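From: Dorota Kubiak
To: Cellstead kitchen list
Subject: Re: [cellstead-kitchen] Slotted spoons and the serving drawer

On a morning in December, Bimla Nigam wrote:

> Hi all,
>
> I went through the serving drawer last night and we are down to two
> slotted spoons. One of them has a bent neck and the other one is
> the big ladle-shaped thing that doesn't fit in the small pots. I
> seem to remember we used to have more than that.
>
> Before I put an order in, can somebody tell me what we want? Baltazar
> says metal, Tonantzin says never metal because of the non-stick. I
> don't mind either way but I'd like to order once and be done with it.
> Also, does anybody know where the round white plates have gone?
>
> Bimla

Hi Bimla,

Thanks for looking through that drawer. I'll take your questions in order, and the cleaning one Braulio asked me in the hallway as well.

I'm with Tonantzin on the non-stick. We paid good money for the two big pans and the coating on the first one was scratched within a season. Metal is fine for the stock pot and the pasta pot, which are both bare steel, but people grab whatever is on top of the drawer and I can't see that changing. If everything in the drawer is safe for every pan, there's nothing to remember.

The shape matters more to me than the colour or the make. What I'd like is an oval bowl with small round holes. The long slots we had before let peas and chickpeas through, and rice was hopeless. Small holes drain a bit slower but you keep your dinner. The handle should be long and smooth, with no hollow in the back of it. The old Flunine ones had a groove up the back of the handle that filled with grease and you needed a toothpick to get it out. A handle that gets a bit wider at the end is easier to hold when your hands are damp.

The cream one laid out on the white table is the pattern I mean. The plain handle is what sold me on it.

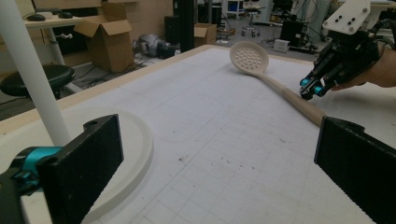

Ordering

Bimla, could you get four of that kind and two metal ones with the same sort of bowl? The metal ones can hang on the hook by the stock pot so they stay out of the drawer altogether. Ayala has both in the catering section last time I looked. If they only have them in black that's fine too. Please don't get the multi-pack with the masher and the pizza wheel. We have plenty of pizza wheels.

Put it against the kitchen float. There should be enough left after the tea towels, but check with Baltazar, who has the book.

Cleaning the holes

Braulio asked why the spoons keep coming out of the dishwasher with bits in them. It's mostly starch. If a spoon sits on the bench after draining potatoes, the starch dries in the holes and the dishwasher bakes it on. Rinse it from the back under the tap straight away and most of it falls out. For ones that are already bad:

1. Soak in warm water with a spoonful of bicarb for an hour.
2. Go over the back of the bowl with the bottle brush, then the front.
3. Hold it up to the window and look through the holes.
4. Top rack of the dishwasher, bowl facing down.

Please don't use the steel wool on anything plastic. It roughens the surface and then it stains orange the first time there's a curry.

The drawer

While we're at it, I'd like to move the serving things to the wide drawer beside the stove and put the foil and baking paper where they are now. The present drawer is too short for long handles, so they go in on an angle and it jams – I'm fairly sure that's how the bent one got bent. Tonantzin has a divider left over from her own kitchen that she says we can have. Baltazar, if you still have the Drillura driver at your place, could you bring it in? Two of the screws on the left runner have worked loose.

White plates

I don't know about all of them, Bimla. A stack went across to the hall for the December lunch and I only remember carrying half of it back. Try the cupboard under the urn, behind the trays. If they aren't there I'll ask the hall people.

I'm in from 4 p.m. tomorrow if anyone wants to give me a hand with the drawer.

Dorota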